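Repair Evening News from Fladholm

Dear members and neighbours,

The winter programme of our language exchange has now started again, and I want to tell you how it goes. In January we opened a second table for beginners, because the first one was too full. The room in Fladholm is open from seven in the evening, and the tea is ready a little before.

For those who are new: you come, you choose a table by its language, and you speak for 50 minutes. Then there is a break, and after it everybody changes to another language for the second half. English and Tagalog have the most people at the moment. French has grown since Blandine Delaunay took over the table, and Welsh is small but very regular.

The theme for the beginners this month is giving directions. We practise "on top of", "next to", "between" and "behind", and we try to use whole sentences. Prepositions are difficult for almost all of us. I have lived here for 11 years and I still stop to think before I say "at the corner" or "in the corner".

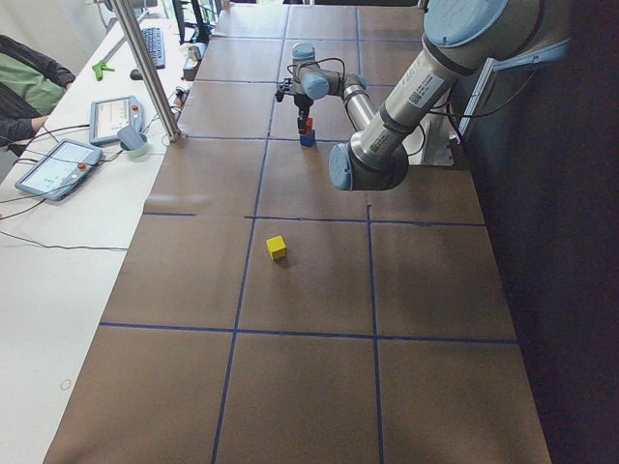 The red block is on top of the blue block.

Marilou Cabrera has made a new set of word cards for this theme. There are 100 cards, with English on one side and Tagalog on the other. Please put them back in the tin in the right order after you use them. If you would like a set for home, Benjie Dagdag can print one for you, but tell him before the break, as the printer is slow to start.

We also had a long talk about correcting mistakes. Some members like to be corrected at once, and others lose their courage when they are stopped in the middle of a sentence. For the moment we have agreed that the partner waits until the speaker has finished, and then mentions one or two things only. At the French table they write the corrections on paper and give them at the end. I find this very pleasant, and I have kept all my papers.

Next month the theme will be the kitchen and cooking. Bring a recipe in the language you are learning, not longer than 10 lines, and be prepared to explain it without reading.

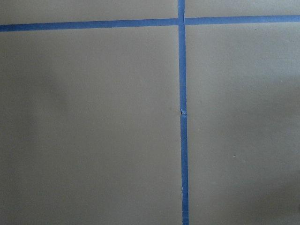
Lovely Umali wrote to us that 50 minutes is too long for a real beginner, and that she was already tired at the halfway point. She would prefer two shorter rounds with the same partner, and she asks if the others feel the same. We will try her idea at the second beginners' table and leave the other tables as they are.

Bleddyn Cadwaladr is still looking for one more person for the Welsh table. You do not need to know any Welsh to begin. Please speak to him during the break, or leave your name on the list beside the tea.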